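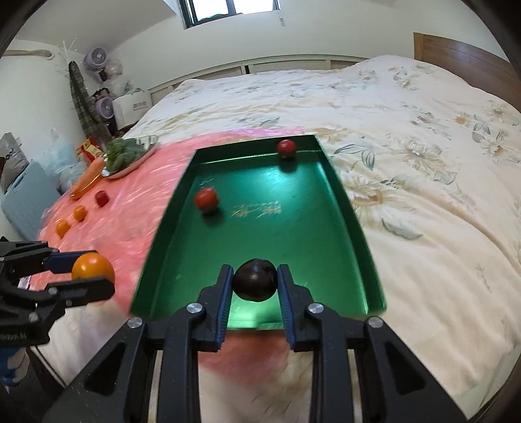

The fruit tray lives on the bed now

Home | Food | Rooms | Talk | Archive
December
By the Rooms desk

I'd been in the flat above the old bakery in Sellorthorpe for two minutes before I was handed a plum and told to sit anywhere that wasn't the bed. The bed was taken. It had tomatoes on it, in a dark green metal tray with gold Chinese characters across the bottom, and a carrot and some oranges besides.

My host runs Cirura, a small supper club that feeds 16 people a sitting out of a kitchen you could cross in one stride. She didn't want her name in this (her landlord reads everything, apparently), so she's just my host, and a very good one.

"The kitchen has one worktop and the kettle's on it," she told me. "So everything gets laid out in here first. I like to see it all together before I start cutting. If I can't see it I forget I bought it, and then I find a carrot in the new year."

I asked about the duvet cover, because it's lovely – cream, with pale yellow daisies and blue-grey leaves – and I'd be terrified of putting a tomato anywhere near it. She laughed at me for quite a while.

"That's what the pink plastic is for! It came round a parcel and I kept it. You spread it on one side, the messy things go on that, and the tray can go half on, half off. I've ruined one duvet cover in my life and that was beetroot, and beetroot isn't allowed in here any more."

The tray came from Kumemo, a homeware shop that used to be at the bottom of the hill, and she calls it Fu. I'd assumed that was a joke, but she says it in the way other people say the cat's name. She uses it for tomatoes mostly, as the sloped sides stop them rolling off.

"Tomatoes don't go in the fridge in this house," she said, quite sternly. "They sit in Fu until they smell of something. Plums the same. Oranges I don't mind about, an orange will put up with anything."

We got on to money, as you do. Last year the club took £2,686 after shopping, and she spent a good bit of it on chairs. Does she ever think about renting a proper kitchen?

"I looked at one. All steel, very clean, a shelf for every single thing. I stood in it and couldn't think of one dish I wanted to cook. Here I wake up, put the duvet straight, tip the shopping out and the menu sort of arrives."

That night's menu was a tomato salad with slices of orange in it, then a carrot soup, then plums baked with brown sugar. I ate mine raw on the windowsill while she talked, and dripped on my notebook. She asks guests to arrive at seven and, please, to leave their coats in the hall. People do keep trying to put them on the bed.

Comments (3)

marrowfat: Half on, half off the plastic?? I felt ill reading that. Beautiful duvet though.

Tess_in_the_annexe: Orange and tomato salad is really good, try it with a bit of red onion and plenty of salt.

oldladle: We do this with the Christmas veg every year, only on the ironing board. Does she take bookings for two?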